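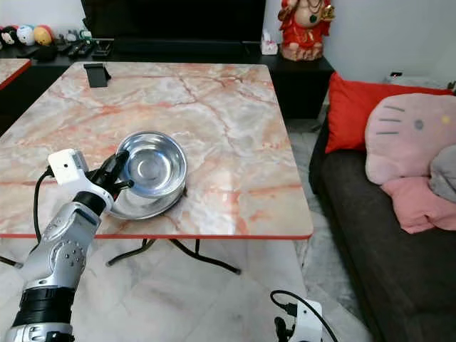

Cómo poner y recoger un cubierto individual en una mesa plegable

Publicado el 10/05/2022 en la sección de guías domésticas de Itine

El procedimiento se aplica a mesas plegables cuadradas con tablero de dibujo marmolado y patas metálicas, y a un servicio de una persona compuesto por cuenco de acero inoxidable, cuchara, tenedor y vaso de plástico. Puede usarse igualmente con otros tableros lisos, ajustando las distancias al borde.

Material necesario

Mesa plegable con las patas abiertas y bloqueadas
Cuenco de acero inoxidable
Plato llano o poco hondo del mismo material (opcional)
Cuchara y tenedor metálicos
Vaso de plástico
Paño de microfibra y paño de algodón
Jabón neutro diluido

Paso 1. Comprobar la mesa

Abra las patas hasta el tope y presione el tablero con la mano abierta en las cuatro esquinas. Si una de ellas cede, gire la mesa hasta encontrar una posición estable o calce la pata correspondiente. En suelos de baldosa las juntas suelen producir un desnivel pequeño, suficiente para que un cuenco lleno se derrame.

El modelo Draneline 120, que se toma como referencia en esta guía, lleva un pestillo en el travesaño. Debe oírse el encaje antes de cargar el tablero. En mesas sin pestillo, revise que el travesaño quede recto y que las patas no rocen entre sí.

Si se montan dos mesas contiguas, deje la separación que permita el paso o júntelas por completo. Una rendija estrecha acumula migas y es difícil de limpiar.

Paso 2. Limpiar el tablero

Pase el paño de microfibra humedecido con jabón diluido, siempre en la misma dirección, y termine con el paño de algodón seco. El veteado disimula las manchas de grasa: conviene mirar la superficie a contraluz, con los ojos a poca altura. Repase también el canto, sobre todo en el lado donde se apoyan los brazos.

No utilice estropajo ni productos con amoníaco. Las marcas de rotulador salen con alcohol en un algodón, aplicado 20 segundos y aclarado a continuación.

Paso 3. Colocar el cuenco

Tome el cuenco por el reborde, sin tocar la cara interior, y deposítelo a la izquierda, cerca del borde delantero. El acero pulido resbala con facilidad sobre un tablero liso, de modo que debe levantarse para corregir la posición. Arrastrarlo raya el acabado de la mesa. Se recomienda dejar 3 cm libres entre la base y el canto.

Paso 4. Alinear los cubiertos

A la derecha del cuenco va primero la cuchara y después el tenedor, ambos en vertical y paralelos, con el mango hacia el comensal. Esta disposición difiere de la habitual, en la que el tenedor queda a la izquierda, pero reúne las dos piezas en el lado de la mano dominante y deja libre el otro lado para sujetar el cuenco. Para personas zurdas se invierte el conjunto. 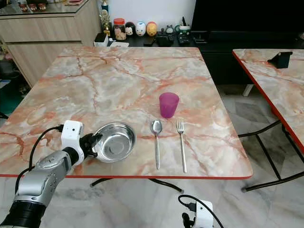 El vaso se coloca al final, más atrás que los cubiertos, para que la mano no lo golpee al ir hacia la cuchara. Los vasos de plástico vacíos pesan poco y vuelcan con cualquier roce; si se come al aire libre, llénelos en el momento de ponerlos.

En mesas compartidas, repita el mismo orden en cada puesto antes de servir. Es más rápido colocar todos los cuencos, luego todas las cucharas y así sucesivamente que completar los puestos uno a uno.

Paso 5. Recoger y apilar

Retire primero el vaso y los cubiertos. Vacíe los restos del cuenco y póngalo sobre el plato, con la pieza más honda arriba. El apilado debe quedar lo más centrado posible antes de levantarlo: un cuenco desplazado hacia el borde hace bascular el plato durante el traslado. Transporte el conjunto con las dos manos, sujetando el plato por debajo. No apile más de 2 cuencos sobre un mismo plato.

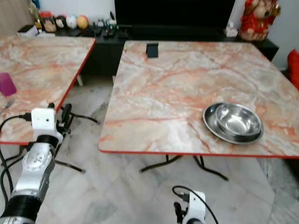 Cuenco apilado sobre el plato, en la parte delantera derecha de la mesa.

Si las piezas van a guardarse así, séquelas antes por separado. La humedad retenida entre dos superficies de acero deja cercos blanquecinos de cal, que se eliminan con vinagre rebajado y un aclarado abundante.

Paso 6. Plegar la mesa

Retire todos los objetos, incluidos los soportes de teléfono y demás accesorios pequeños. Limpie el tablero como en el paso 2. Suelte el pestillo, si lo hay, y cierre las patas con los dedos alejados de las articulaciones. Guarde la mesa en vertical, apoyada sobre un lado y con un cartón contra la pared.

Mantenimiento

Apriete los tornillos de las patas una vez al año; septiembre es buena fecha si la mesa se usa sobre todo en verano. Para las articulaciones que chirrían basta una gota de aceite de silicona.

Guías relacionadas: Lavado de vasos de plástico de color. Reparación de cantos despegados. Recambios para mesas Paucar y Flaltby.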